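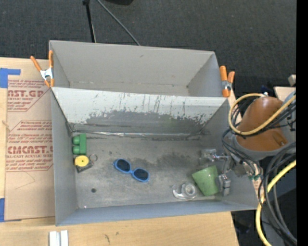

抓取中途夹爪突然卸力,大概是双格料箱分拣里最让人抓狂的故障了:不报警,日志里只有一行“grip lost”,下一次又一切正常。我们在Punthorpe项目上追这个毛病追了好一阵,最后定位到手腕处的线缆,过程非常有意思,所以整理成一篇排查教程,希望你少走弯路!先看一眼手臂上的走线:黄色软管在橙棕色外壳前面绕了一个大圈,一束黑色线缆跟着它从料箱右沿上方拱出去,手腕那里还挤着几个绿色小接头和短线。这种布局很常见,也正是要重点查的地方。

动手之前

先按急停,再断控制柜电源,挂牌,等驱动器放电结束。我们规定等5分钟,别嫌久。如果夹爪里还夹着东西,先用手托住再断电,有些夹爪断电后会松开。确认手臂抱闸已经锁住,再把手伸进料箱范围。后面有几步需要通电看信号,那几步请一律切到手动低速模式,使能开关由看信号的人自己拿着。

需要的工具:万用表、手电筒、扎带、魔术贴绑带、一卷纸胶带、一支记号笔。

第一步:把故障分类

翻日志,把每次掉爪时的关节角度、夹爪电流和母线电压导出来,放在一张表里。我们导了100次抓取,其中17次丢了夹持力。按抓取物排序,看不出规律,杯子会掉,眼镜也会掉。换成按第6轴角度排序,规律一下子就跳出来了,掉爪全挤在手腕往料箱右壁转的那一段!看到这张表的时候我差点从椅子上蹦起来。

如果你的数据是跟着物体走的,比如只有光滑的圆柱体会掉,那多半是指面磨损或者夹持力设低了,请先去查指面,后面的步骤可以暂时放一放。

第二步:静态检查线缆

断电状态下,从夹爪一侧往回摸,一段一段来:

接头有没有松,锁紧环拧到底没有。
短线根部的外皮有没有发白、发硬或者压扁。
扎带有没有勒进线皮。勒出印子的要剪掉重做。
软管和电缆有没有绑在同一个点上。软管比较硬,手腕一转就会拽着电缆走。

我们的毛病就出在最后一条。软管和信号线共用一个固定点,手腕转到那个角度,拉力全落在接头上。用万用表静态量,通断完全正常,换了姿态才会断,所以只量一次就下结论很容易漏掉。

第三步:动态复现

重新上电,手动低速,空爪。让手腕从零位慢慢转到日志里出问题的角度,同时盯着夹爪通信的错误计数。计数一跳就停,用纸胶带在线缆上做个标记,写上角度。来回走5遍,标记位置应该差不多重合。如果计数一直不动,把手臂降到真正抓取时的高度再试一遍,线缆在低位的弧度和高位完全不同,我第一次就栽在这里。

千万别在手臂运动时用手去晃线!想晃的话先停下来,松开使能,晃完再看计数。

第四步:重新走线

把固定点分开。软管单独走外圈,信号线用魔术贴绑带固定,接头后面留一小段不受力的弧。弧留多大,以手腕转到两端极限时接头仍然不受拉为准,也别太长,太长会扫到箱沿或者挂住箱壁上的夹具。魔术贴不要绑死,能用手指把线推动一点点正好。

我们换了一根Yagi的短线,旧的那根芯线已经断了几股。只换线不改走法,过一阵子还会再断,这一步请不要省。

第五步:给软件补一道保险

原来的程序丢了夹持力还会继续往上抬,这才是真正的安全隐患。同事Romana Kopecký加了一个判断:通信中断或者夹爪电流低于阈值,手臂立刻原地停住,提示人工确认,不允许自动重试。阈值请用自己的夹爪实测,抄别人的没有意义。加完以后要人为触发一次,断电拔掉夹爪信号线,再上电跑一个手动低速动作,确认手臂真的会停。

验收

用和第一步相同的物品、相同的姿态,再跑100次。我们这边一次都没掉,错误计数保持为零,太爽了!之后把手腕线缆加进点检表,每次换班看一眼接头和绑带,每月在极限角度做一遍动态检查。Pravberg那边的工作站也照这个办法改,计划9月做完,Dumon的料箱更深,弧长得重新量,量好以后我会把数据补到这一页。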